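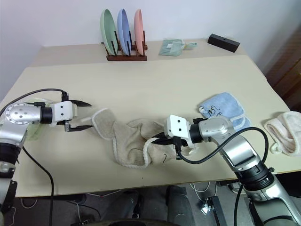

Mieterverein Fanham: Zweifel am neuen Nebenkostenmodell der Hegyi Wohnbau

Verein fordert Offenlegung der Berechnungsgrundlagen vor der Umstellung im Dezember

Der Mieterverein Fanham sieht die angekündigte Umstellung der Heizkostenabrechnung in der Siedlung Merent mit erheblicher Skepsis. Die Hegyi Wohnbau will dort ab Dezember 781 Wohnungen auf das Abrechnungssystem Trinix umstellen und verspricht den Haushalten »mehr Transparenz und spürbare Entlastung«. Worauf sich dieses Versprechen stützt, hat das Unternehmen bislang nicht dargelegt.

In dem Schreiben, das den Mieterinnen und Mietern zugegangen ist, wird eine jährliche Ersparnis von »bis zu 400 Euro« je Haushalt genannt. Angaben zur Wohnungsgröße, zum Vergleichszeitraum oder zum angenommenen Energiepreis fehlen. Auch die Kosten für Miete und Wartung der neuen Erfassungsgeräte tauchen in der Rechnung nicht auf, obwohl sie nach Auffassung des Vereins zumindest teilweise auf die Haushalte umgelegt werden sollen.

»›Bis zu‹ ist eine Formulierung, mit der man Waschmittel verkauft. Wer damit eine Änderung der Nebenkosten begründet, muss auch sagen, wie viele Haushalte am Ende mehr zahlen«, erklärt Réka Lengyel, Vorsitzende des Mietervereins Fanham. Der Verein habe die Hegyi Wohnbau zweimal schriftlich um die vollständige Modellrechnung gebeten. Eingegangen sei ein Faltblatt.

Testlauf mit geringer Aussagekraft

Die Hegyi Wohnbau verweist auf einen Testlauf, in dem sich Trinix »hervorragend bewährt« habe. Nach den Unterlagen, die dem Mieterverein vorliegen, umfasste dieser Test vier Wohnungen, die alle im selben Gebäude liegen und vor kurzem neue Fenster erhalten haben. Ein großer Teil der Siedlung ist dagegen unsaniert. Ob sich die Ergebnisse auf Erdgeschosswohnungen, Eckwohnungen oder Wohnungen unter ungedämmten Dächern übertragen lassen, ist offen.
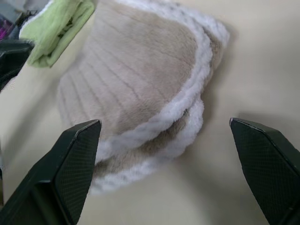

Gerade in diesen Wohnungen entscheidet der Verteilschlüssel über die Höhe der Nachzahlung. Nach dem bisherigen Stand soll der verbrauchsabhängige Anteil deutlich steigen. Das klingt zunächst gerecht, belastet aber Haushalte, die wegen schlecht gedämmter Außenwände mehr heizen müssen und daran selbst nichts ändern können. Eine Härtefallregelung wird im Schreiben der Hegyi Wohnbau zwar erwähnt, Voraussetzungen und Höhe bleiben jedoch ungenannt.

Fragwürdig erscheint dem Verein zudem die monatliche Verbrauchsinformation, die künftig ausschließlich über ein Online-Portal abrufbar sein soll. Mieterinnen und Mieter ohne Internetzugang werden auf das Kundenbüro verwiesen, das nur vormittags bis 11.30 Uhr geöffnet hat. Berufstätige dürften davon wenig haben.

»Wir haben nichts gegen moderne Zähler. Wir würden nur gern vor der ersten Rechnung wissen, was sie kosten«, sagt Emese Győri, die beim Mieterverein Fanham die Beratung zu Betriebskosten leitet. In den vergangenen Wochen hätten sich zahlreiche Haushalte aus Merent gemeldet, häufig mit der Frage, ob sie dem Einbau zustimmen müssten. Pauschal lasse sich das nicht beantworten, weil die Mietverträge in der Siedlung aus sehr unterschiedlichen Jahren stammten.

Forderungen des Vereins

Der Mieterverein Fanham fordert die Hegyi Wohnbau auf, die Modellrechnung samt Gerätekosten offenzulegen und die Umstellung bis zur Prüfung durch eine unabhängige Stelle auszusetzen. Verbrauchsinformationen sollen auf Wunsch kostenlos per Post zugestellt werden. Für unsanierte Gebäude verlangt der Verein einen Verteilschlüssel, der den baulichen Zustand berücksichtigt.

Eine Unterschriftenliste mit diesen Forderungen haben bisher 600 Bewohnerinnen und Bewohner unterzeichnet. Sie wird der Geschäftsführung der Hegyi Wohnbau noch vor Beginn der Einbauarbeiten übergeben. Ob das Unternehmen den Termin persönlich wahrnimmt, stand bei Redaktionsschluss nicht fest.

Betroffene Haushalte können ihre letzten Abrechnungen in der Geschäftsstelle prüfen lassen. Mitzubringen sind der Mietvertrag, das Ankündigungsschreiben und, soweit vorhanden, die Ableseprotokolle.

Pressekontakt: Mieterverein Fanham, Emese Győri, Betriebskostenberatung

Abdruck honorarfrei, Belegexemplar erbeten.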